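Fluson's Troradcombe plant is building electric vans again, and the early signs are better than many of us dared hope. The line came back to life early in September after a shutdown that lasted six weeks, and the company says it is now putting together 282 vans a week. That is still short of what the plant was doing in the spring, but for a factory that had no finished vehicles leaving its gates all through August, it's a terrific start!

The stoppage began when a supplier of battery casings had a flood at its own site. Fluson had enough parts on hand to keep going for a few days, then had to send most of the day shift home on reduced pay. Deliveries of the Tierney, its small city van, slipped first. The larger Duder followed, and buyers who had been promised vans before the fall were told to expect a wait.

Casings are now arriving from two suppliers instead of one, and that seems to have made all the difference. The day shift is back in full, starting at 6 a.m., and an evening shift has been running since the second week of the month. Night work hasn't restarted yet. Fluson says it would like to see steady deliveries of casings before it brings those crews back, and it hasn't given a date.

Most of the vans coming off the line at the moment are Tierneys. It's the simpler of the two to build, and it has the longer list of people waiting for it – bakeries, florists, plumbers, a couple of parcel firms and plenty of town councils. The Tierney has won a lot of friends since it went on sale. It's easy to park, the load floor is low enough that you don't wreck your back, and the sliding door opens wide even in a tight alley. I drove one for a day last winter, with the heater going full blast the whole time, and came home with plenty of charge left.

The Duder is coming back more slowly. It uses a bigger pack with a different casing, and those are the parts still in short supply. Fluson has been finishing the Duders that were left half built when the line stopped, and the last of those should be gone from the yard by the end of the month. New ones will follow after that. If you have one on order, the company says your dealer will be in touch with a fresh delivery month, and that nobody will lose their place in line or pay more than the price they signed for.

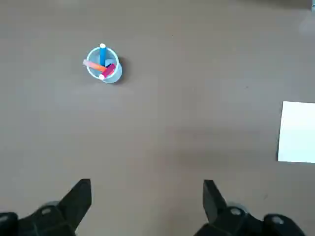
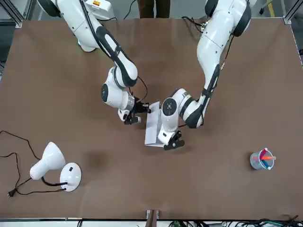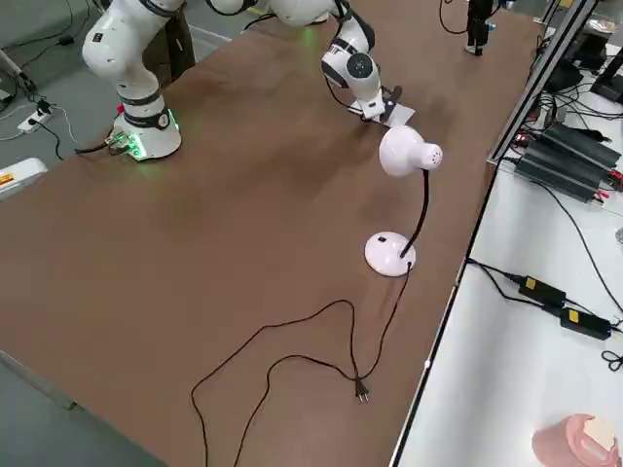

There's good news for export buyers too. A ship is booked to leave with the first load of Tierneys in October, and Fluson expects seven sailings before the year is out. Before the shutdown it had planned on more, so some overseas dealers will be getting fewer vans than they asked for. Right-hand-drive models are in the first load, which will please the dealers who have been showing customers the same tired demo van since June.

The company has kept quiet about its total for the year. It had set a target back in January and then dropped it when the line stopped, and it says it will give a new one along with its next set of results. My own guess is that it will be a careful number. Even so, the weekly rate has gone up each week since the restart, and if the night shift is back by November there's every chance of a strong finish.

One more thing worth watching is the longer-range Tierney, which was due to go into production this fall. Fluson confirmed that it is still on the way but has moved it to early next year, so that the crews can catch up on the vans people have already paid for. That's the right call, I think, even if it stings a little for those of us who have been looking forward to it. The order book for that version stays open, and deposits already paid will carry over.

Dealers near Troradcombe say the first of the new vans have already reached their lots, with most going straight out again to the customers who ordered them.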